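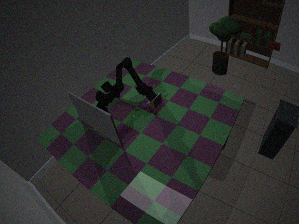 Week 4 handout. Stock control for small shops

Bring this to the seminar, we won't have time to go over the basics again. Reading is McPhee ch. 2, the Greltilier case is in the back of the pack.

1. Why hold stock at all

Customers want it now, suppliers deliver when they deliver. Stock fills the gap. Also bulk discounts, also seasonal stuff (sun cream, wrapping paper). But stock ties up cash, takes up shelf, goes off, gets nicked. Every box in the back room is money you can't spend on rent.

Three kinds, learn the names:
Cycle stock - what you expect to sell between deliveries
Safety stock - the bit extra in case you're wrong
Dead stock - hasn't moved, isn't going to

2. Reorder point

When do you order again? Not when the shelf is empty, too late by then.

Reorder point = (daily sales x lead time in days) + safety stock

Lead time = from placing the order to goods on the shelf. Students always forget the last part. Unpacking and pricing counts.

Worked one. Cumorel sells tea towels, 12 a day. Lead time 2 days. Safety stock 80 (high, see section 4).
12 x 2 = 24
24 + 80 = 104
So when stock gets down to 104, order. Lots of you last year multiplied the safety stock as well. Don't.

3. How much to order

Small orders: pay delivery again and again. Big orders: pay to store it. Best quantity is somewhere between, where the two costs balance. The formula is in McPhee, you do not need to derive it, you do need to say what it assumes:
- demand is steady
- price per unit doesn't change with the size of order
- whole order comes at once
None of these is quite true in a real shop. Marks for saying so and saying which one hurts most.

4. Safety stock

Depends on how jumpy sales are and how reliable the supplier is. Cumorel has an unreliable supplier, so 80. With a good supplier could be far less. Cutting lead time is often cheaper than holding more, worth a paragraph in the essay.

Watch out for averages. Average lead time of 2 days might mean always 2, or mostly 1 and sometimes a week. Same avarage, very different back room.

5. Counting

The system says one thing, the shelf says another. Causes: theft, damage, wrong item scanned, returns put back without being booked in. Full count once a year, or a few lines every day (cycle counting). Second is less painful and finds mistakes sooner.

Ondari: system showed 308 units of one line, the count found 80. Most of the gap was a delivery booked in twice. No theft. Moral for the exam - check the paperwork before you blame staff.

6. For the seminar

a) Redo the Cumorel sum with lead time doubled. What else would you change?
b) Ondari never reordered that line for months. Explain why using section 2.
c) Greltilier: is the unsold stock dead or just seasonal? How woud you tell?

Calculators allowed. Half a page each for b and c, handwritten is fine. Answers go up in April with the revision notes.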